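Home Journals Browse About Sign in
Search this journal Advanced search Go

4. Data and Itinerary Encoding

4.1 Source records

The itineraries used in this study come from the booking archive of Festlow, a packager of multi-stop land tours. Each record holds an ordered list of overnight stops, the transfer mode between consecutive stops, the board basis at each hotel, and any free days. The archive export contained 3,108 itineraries. Records with a missing transfer mode or with fewer than three stops were removed, which left 3,000 for analysis. Single-center beach stays were already absent from the export, as Festlow stores them in a separate system.

Day-by-day brochure text was kept alongside the structured fields. In many records the two disagree. A typical case is a morning excursion that appears in the brochure text on the day of arrival but is entered in the structured record on the following day. Where this happened, the structured field was taken as correct, and the brochure text was used only for the embedding described in Section 4.2.

4.2 Text and image embedding

Each day of an itinerary was encoded separately and then pooled over the full tour. The brochure text for a day was passed through a sentence encoder and reduced to a vector of length 256. Images were handled by a general-purpose encoder with an output length of 1,536, projected down to the same size before pooling. The image encoder was not tuned on travel material. Its weights were fixed before any tour data was loaded, and the same weights were used for all runs reported in Section 5.

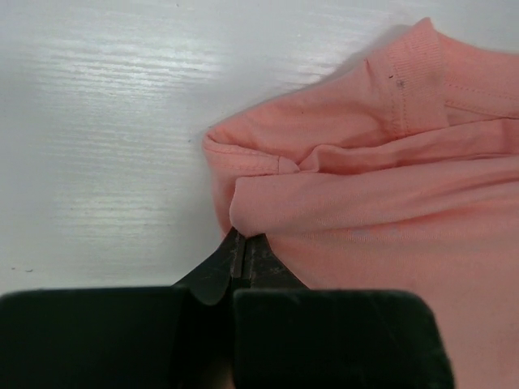

Figure 3. Pink knit garment and black gripper on a pale wood-grain tabletop.

Pooling weights were set by the length of stay. A stop of two nights therefore contributes twice as much as a stop of one night, and a transit night on a sleeper train is treated as a normal stop. We tested a variant in which transit nights were dropped. It changed the order of the closest matches for rail-heavy tours but had little effect elsewhere, and it is not considered further.

4.3 Transfer burden

The similarity score alone does not separate a relaxed tour from a tiring one. Two itineraries may visit the same towns in the same order and still differ in the number of early departures. We therefore define transfer burden as the share of daylight hours spent between hotels, with departures before 7 a.m. given double weight. Timings were taken from the Jinex route planner, using the April timetable throughout. Road transfers into Grukamcombe were entered by hand, as the planner has no coverage of the valley route.

Ferry legs needed separate treatment – the planner reports sailing time only and leaves out check-in. A fixed allowance was added to each ferry leg and kept constant across operators. Sensitivity to this allowance is examined in Section 5.3.

4.4 Matching

Candidate pairs were ranked by cosine similarity and then filtered by the difference in transfer burden. The Sobczak procedure was used to break ties, with the earlier record retained when a tie remained.

0 comments 2 shares Cite Save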